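Finding the conduit under the yard slab

Before we cut the drain channel I wanted to know where the old conduit ran. The drawings for the Mududik yard show it 278 mm in from the wall, but they were made before the slab was extended, and the extension is not marked on any sheet I have.

I hired a Trastora scanner for a morning and marked out a grid in chalk at 5 cm spacing. Endang Nasution walked the lines while I kept the log. The antenna is 1000 MHz, good enough for mesh and shallow pipe in dry concrete. The slab had been covered since April, so moisture was less of a worry than it might have been. 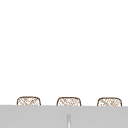

The mesh showed up on every line as a row of even humps. The conduit was harder. It gave a weak echo below the mesh on the north side and then dropped out at line 57, where the slab gets thicker. I ran that part again at right angles and picked it up further from the wall than drawn.

Depth is the less certain figure. I set the wave speed by matching the curve over a single bar, and I would not trust the result near the joint. Rizal Nasution will core one hole there before the saw comes in.

The raw files are in the Osman folder, along with the grid sketch. I have left the Rullmont drawing as it was and put the new line on a separate sheet.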